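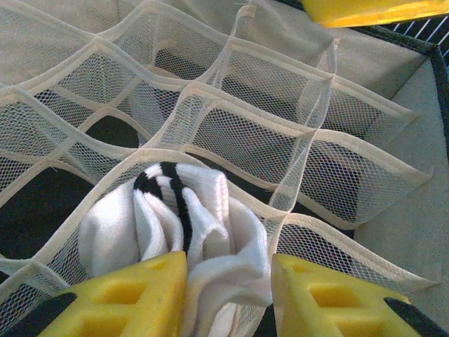

양말을 칸막이 정리함에 넣을 때 짝을 접어서 넣는 편이 나은가, 뭉쳐서 넣는 편이 나은가?

칸의 벽이 단단하면 접어서 세우는 편이 낫고, 벽이 부드러우면 두 방식의 차이가 작다. 부드러운 칸에서는 넣는 방식보다 양말의 두께와 옆 칸이 차 있는지가 꺼내기에 더 큰 영향을 준다.

4. 부드러운 칸막이와 양말의 수납 형태

4.1 정리함의 구조

조사에 쓴 서랍용 정리함은 두 종류이다. Paletti는 판지 심을 넣은 칸막이를 천으로 감싼 제품으로, 비어 있을 때도 칸의 모서리가 직각을 유지한다. Boltamari는 심이 없고 칸의 벽이 망사로만 되어 있다. 이하에서는 앞의 것을 단단한 칸, 뒤의 것을 부드러운 칸으로 부른다.

그림 2. 망사 벽과 베이지색 천 바인딩으로 된 정리함. 검은 줄이 든 흰 양말이 한 칸에서 뭉친 채 올라와 있다.

그림 2에서 보듯 부드러운 칸의 입구는 정확한 사각형을 이루지 않는다. 벽 윗변을 따라 바인딩이 지나가지만 그 아래는 얇은 망사여서 벽이 조금씩 처지고 휜다. 망사는 반투명하여 벽 너머의 어두운 면이 비친다. 이 점은 사용자에게 두 가지로 작용한다. 우선 옆 칸에 든 것의 색을 위에서 비스듬히 보아도 어느 정도 짐작할 수 있다. 한편 흰 양말은 흰 망사와 구별이 잘 되지 않아 빈 칸으로 잘못 보이는 경우가 있다. 뒤의 문제는 4.4에서 다시 다룬다.

칸의 크기는 제조사가 표기한 값을 그대로 쓰지 않았다. 부드러운 칸은 옆 칸의 내용물에 밀려 폭이 달라지므로, 표기된 폭은 정리함을 팽팽하게 당겨 펼친 상태에서만 맞는다. 이 논문에서는 칸의 크기를 비교 변수로 삼지 않고, 칸이 받는 압력을 손의 느낌에 따라 낮음, 중간, 높음으로 나누어 기록하였다. 이 구분은 Takács가 속옷 서랍 조사에 쓴 기준을 양말에 맞게 고친 것이다. 원래 기준에는 칸이 완전히 빈 경우가 따로 있었으나 여기서는 낮음에 합쳤다.

4.2 조사 방법

열다섯 가구에서 모두 30명이 참여하였다. 한 가구에서 두 사람이 같은 서랍을 쓰는 경우도 있었고 각자 서랍을 따로 쓰는 경우도 있었다. 서랍을 함께 쓰는 가구에서는 칸의 주인을 미리 정하지 않았다. 참여자는 평소에 쓰던 서랍에 정리함을 놓고, 빨래를 개는 대로 양말을 넣은 뒤 넣은 형태와 칸의 위치를 기록지에 적었다. 꺼낼 때에는 한 손으로 꺼냈는지, 다른 양말이 딸려 나왔는지, 칸의 벽이 따라 올라왔는지를 적었다. 기록은 8월에 시작하였고, 정리함의 종류를 도중에 한 번 바꾸었다.

넣은 형태는 네 가지로 분류하였다. 짝을 포개어 반으로 접은 것은 접기, 발끝부터 돌돌 만 것은 말기, 한 짝의 목을 뒤집어 다른 짝을 감싼 것은 싸기, 모양을 잡지 않고 넣은 것은 뭉치기이다. 접은 뒤에 눌려서 모양이 풀린 것은 넣을 때의 형태를 따랐다. 짝이 맞지 않아 한 짝만 넣은 양말도 기록에 포함하되 별도의 표시를 하였다.

수거한 기록은 2771건이다. Hijazi와 Falcão가 서로의 분류를 보지 않고 각각 입력하였으며, 분류가 어긋난 기록은 참여자에게 다시 물어 정하였다. 가장 자주 어긋난 것은 말기와 뭉치기의 구별이었다. 목이 긴 양말은 말아도 끝이 금세 풀려, 적은 사람 스스로도 어느 쪽이라고 말하기 어려워하였다. 답을 얻지 못한 기록은 형태별 비교에서 제외하고 칸의 위치를 살필 때에만 사용하였다.

4.3 넣는 형태와 꺼내기

단단한 칸에서는 접기와 싸기가 많았고 뭉치기는 드물었다. 칸의 벽이 곧게 서 있어 접은 양말을 세워 넣기 쉽고, 모양을 잡지 않은 양말은 위로 부풀어 서랍을 닫을 때 걸리기 때문이다. 참여자 여러 명이 서랍 윗판에 양말 목이 끼인 일을 기록지의 여백에 적었다. 단단한 칸을 먼저 쓴 가구에서는 부드러운 칸으로 바꾼 뒤에도 한동안 접기가 유지되다가 차츰 줄었다. 반대 순서의 가구에서는 정리함을 바꾸자마자 접기가 늘었다.

부드러운 칸에서는 형태가 고르게 섞였다. 벽이 내용물에 맞추어 늘어나므로 뭉친 양말도 칸 안에 들어가고, 접은 양말은 받쳐 주는 힘이 약해 옆으로 눕는다. 눕는 정도는 옆 칸이 비어 있을 때 심하였다. 옆 칸이 차 있으면 그쪽에서 벽을 밀어 주어 접은 모양이 비교적 오래 남았다. 따라서 같은 정리함 안에서도 가운데 칸과 가장자리 칸의 결과가 다르다. 가장자리 칸은 한쪽이 서랍의 벽에 닿아 있어 가운데 칸보다 모양이 잘 유지되었으나, 정리함이 서랍보다 작아 틈이 생긴 가구에서는 이 차이가 보이지 않았다.

꺼낼 때의 불편은 두께와 관련이 컸다. 얇은 양말은 어떤 형태로 넣어도 한 손으로 쉽게 집혔다. 두꺼운 양말은 압력이 높은 칸에서 벽을 함께 끌고 올라왔고, 이때 옆 칸의 양말이 기울거나 밖으로 밀려났다. 테리 조직처럼 고리가 있는 편물에서는 고리가 망사에 걸린다는 기록도 있었다. 걸린 양말을 세게 당긴 참여자보다 다른 손으로 바인딩을 누르고 꺼낸 참여자가 많았다. Paletti에서는 벽이 따라 올라왔다는 기록이 한 건도 없었다.

목 부분이 칸 위로 올라와 있으면 집을 곳이 분명하여 꺼내기가 쉬웠다. 접기에서는 접힌 등을 위로 두느냐 목을 위로 두느냐에 따라 결과가 갈렸는데, 목을 위로 둔 쪽은 한 짝만 빠지는 일이 잦았다. 싸기는 한 짝만 빠지는 일이 거의 없었으나 목의 고무가 늘어난다는 이유로 그만둔 참여자가 있었다. Mokoena는 기록지를 검토하면서 이 이유를 적은 참여자들이 대체로 목이 긴 양말을 많이 가지고 있음을 지적하였다. 고무가 실제로 늘어났는지는 재지 않았다.

4.4 색과 무늬에 따른 찾기

흰 망사 안의 흰 양말은 찾는 데 시간이 걸린다는 의견이 있었다. 특히 아침에 서랍 안이 어두운 방에서는 칸이 비었다고 여기고 다른 양말을 고르는 일이 있었다. 줄무늬가 있는 양말은 줄이 위로 오게 넣으면 이런 착오가 적었다. 뭉치기에서는 줄의 위치가 그때그때 달라져, 같은 양말이 어떤 날은 바로 눈에 띄고 어떤 날은 그렇지 않았다.

몇몇 참여자는 시키지 않았는데도 색에 따라 자리를 정하였다. 짙은 색을 뒤쪽 칸에, 밝은 색을 앞쪽 칸에 둔 경우가 많았다. 서랍을 끝까지 열지 않고 쓰는 습관이 있는 사람은 자주 신는 양말을 색과 관계없이 앞쪽에 두었다. 함께 쓰는 서랍에서는 앞뒤보다 좌우로 나누는 경향이 있었으며, 가운데 열에는 짝을 잃은 양말이 모였다. 이 열은 조사 기간이 끝날 때까지 거의 비워지지 않았다.

4.5 해석의 제한

참여 가구는 모두 이미 서랍에 양말을 보관하던 집이다. 바구니나 상자를 쓰던 집에 같은 결과가 나타난다고 볼 근거는 없다. 기록을 참여자가 직접 적었으므로 바쁜 시간의 기록은 빠졌을 수 있고, 빠진 기록에 뭉치기가 더 많았을 가능성이 있다. Cele는 예비 조사에서 아침 기록이 저녁 기록보다 짧고 빈칸이 많다고 보고한 바 있으며, 이번 기록지에서도 같은 경향이 보였다.

세탁 뒤의 정리함 상태도 이 절의 범위에 들지 않는다. 조사 도중 Boltamari를 빨아서 다시 쓴 가구가 있었고, 벽이 전보다 늘어졌다는 의견과 달라진 점이 없다는 의견이 함께 나왔다. 해당 가구의 세탁 이후 기록은 압력 구분을 새로 매긴 뒤 나머지와 합쳤다. 양말 이외의 물건을 칸에 넣은 기록은 부록에 따로 실었다.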